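Gripper Comparison: Desktop Teardown Bench

Westico takes in retired office computers and pulls the parts worth reselling. For most of December we used one bench to compare two finger sets for the robot arm, the Pestilari narrow tip and the wide pad set we had been using before. The job was the same for both: get into an open desktop chassis, reach the processor area, and come back out without touching the memory slots. Each set got 23 runs. These are a few pictures from the narrow tip side, with notes.

The first thing we wanted to know was how low the tip could come in beside the battery and the small connectors. The wide pads needed a steeper approach here, and the wrist ran out of room before they were level. The narrow tip could take a shallower angle. We kept the approach speed at 40 percent for both sets. 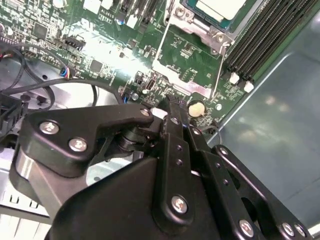
Elsie Treloar thinks the speed setting was unfair to the wide pads. In her view they do better when they come in slowly, and she would like to see the same 23 runs again at half the speed before anyone orders more of the narrow set.

We may do that. The pads are cheaper and they last longer, so there is a case for keeping them on the shelf. What they can't do is work between two banks of memory slots. We had to stop the wide set early on several runs when it came too close to the slot ends, and the controller log has all of those marked as operator stops.

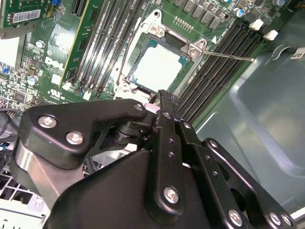

Narrow tips just below the open processor socket, load plate raised.

The wrist view was useful for this part of the job. We had planned to steer from the overhead view only, but the black fingers hide a lot of the board from above. By the second Tuesday we were using the wrist view for the last stretch and the fixed view for everything else. Switching between them in the Miltix controller takes two key presses.

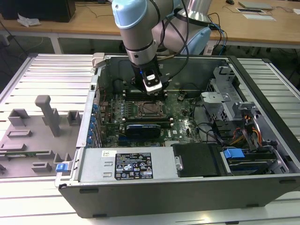
Cable routing needs more work. The lines to the gripper have to follow the wrist through its full turn, and with the chassis lying on its side there are plenty of edges for a loop to catch on. We moved the clips up the forearm after run 9 and had fewer stops from then on. The next round will use the Goodwin fixture so that the chassis sits in the same spot every time.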